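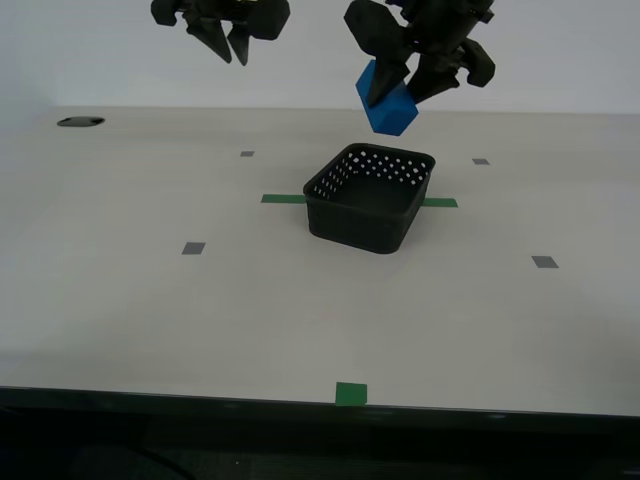
Local Politics

The town council in Hustach voted Saturday morning on the new parcel tax, and it passed 4 to 2. All 6 members showed up, which hasn't been the case for most of the fall.

The tax is flat. Every lot pays the same amount, whether it has a one-bedroom house on it or the Minar warehouse. I said at the meeting that I didn't like that part, and I still don't. A sliding rate was in the draft we saw in November and it was taken out before the final reading.

Hooman Mirzaei spoke in favor. He said the roads budget can't wait another year and that a flat charge is cheap to collect. Nima Ghaffari spoke against and asked for a break for owners over 65. The council said it would look at that later – no date was given.

There are 2754 parcels in town, and the clerk's notice says the bills go out in one mailing. If you own two lots side by side you will get two bills. You can ask to have them merged, but the form has to be in first and the office closes at 4.

More than 500 people signed the petition to put this on the ballot. It was read into the record and that was all that happened with it. Under the town charter the council doesn't have to act on a petition unless it comes in before the first reading, and ours came in after the second.

I'm going to write to the council about the age break. If anyone on Trasuder Road wants to sign the same letter, leave a comment with your street number and I'll bring it by.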